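손목 카메라 달고 집게 손가락 맞추기 (부엌 조리대 편)

Skeltum 팔 만들기, 두 번째 글
2026년 5월 2일 토요일

지난 글에서 팔이 제 무게를 버티는 데까지 왔다. 이번에는 손목에 작은 카메라를 달고 집게 손가락을 맞춘다. 작업대가 따로 있으면 거기서 하시고, 없으면 나처럼 부엌 조리대를 점령하면 된다. 저녁 시간 전에 철수할 수 있는지 가족과 먼저 협상해 둘 것.

준비물
손목 브래킷과 나사
미끄럼 방지 무늬가 있는 손가락 한 쌍
소형 USB 카메라와 넉넉한 길이의 케이블
육각 렌치, 마스킹 테이프
인내심(별매)

1. 손가락을 끼운다
전원을 끄고 시작한다. 무늬가 있는 면이 서로 마주 보게 끼우고 나사는 손으로만 돌려 둔다. 나는 한쪽을 뒤집어 끼운 채 저녁 내내 소프트웨어를 의심했다. Yaryna Koval이 메신저로 보낸 답은 "손가락을 보세요" 한 줄이었다. 맞는 말이라 더 얄미웠다.

2. 카메라 각도를 잡는다
집게를 끝까지 벌린다. 양쪽 손가락 끝이 화면 안에 들어오고 그 사이로 바닥이 넓게 보이면 된다. 손목 받침이 화면 아래쪽에 조금 걸리는 정도는 괜찮다. 화면의 절반을 차지한다면 카메라를 앞으로 숙인다. 위치가 정해지면 브래킷에 테이프로 표시해 둔다. 언젠가는 팔꿈치로 치게 된다.

3. 케이블을 정리한다
손목을 양쪽 끝까지 돌려 보고 케이블이 당기지 않는지 확인한 다음 묶는다. 묶고 나서 돌려 보는 순서도 있기는 한데, 커넥터 값이 든다.

4. 화면을 확인한다
빈 조리대와 가까운 물건을 번갈아 본다. 뒤쪽 물건은 조금 흐려도 넘어가고, 손가락 무늬가 뭉개져 보이면 초점 링을 돌린다. 컵처럼 투명한 물건은 꼭 넣어 보기를 권한다. 골이 진 투명 플라스틱은 빛을 제멋대로 쪼개 놓아서 사람 눈에도 산만하다. 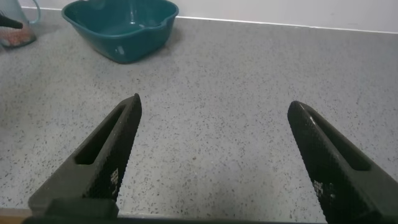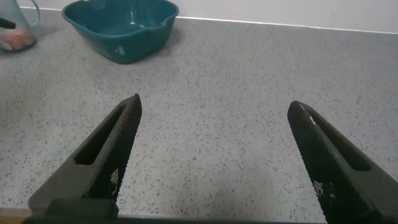
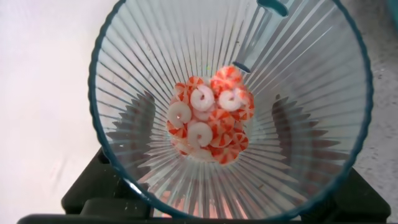 손목 카메라 화면. 앞의 두 장은 집게를 벌린 상태, 마지막은 위에서 들여다본 골 진 투명 컵.

5. 노출을 고정한다
자동 노출을 켜 두면 흰 벽이 들어올 때마다 카메라가 겁을 먹고 화면을 어둡게 만든다. 검은 손가락은 그냥 검은 덩어리가 된다. 설정 파일에서 자동 노출을 끄고, 무늬가 보일 만큼만 밝기를 올린다. 반점이 있는 조리대라면 바닥 무늬가 멀리까지 어느 정도 살아 있는지도 같이 본다. 우리 집은 벽 쪽으로 갈수록 반점이 풀어지는데, 이 정도에서 타협했다.

6. 여닫기를 시험한다
속도를 가장 낮게 두고 아무것도 물리지 않은 채 5회 여닫는다. 양쪽 끝이 어긋나면 1번으로 돌아가 나사를 풀고 다시 맞춘다. 맞으면 그때 렌치로 조인다. 1,000회 시험은 공유 작업실의 Radymyr Nazarenko가 해 보겠다고 했다. 3월에 한 말이다.

자주 나는 문제
손가락이 한쪽만 움직인다: 링크 핀이 빠졌다. 바닥부터 찾아보자.
화면이 뒤집혀 나온다: 카메라를 거꾸로 달았다. 설정에서 뒤집어도 되고, 자존심이 있다면 다시 달아도 된다.
컵 안쪽에서 물체 경계를 못 잡는다: 조명을 옆으로 옮겨 본다. 그래도 안 되면 나와 같은 처지다.

브래킷 도면은 Flukent 폴더에 올려 두었다. 나사 구멍 2개는 Isla Chisholm이 고쳐 준 위치가 맞고, 내 첫 도면을 이미 출력한 분은 드릴로 넓혀 쓰시면 된다. 다음 글에서는 힘 제한 값을 잡는다.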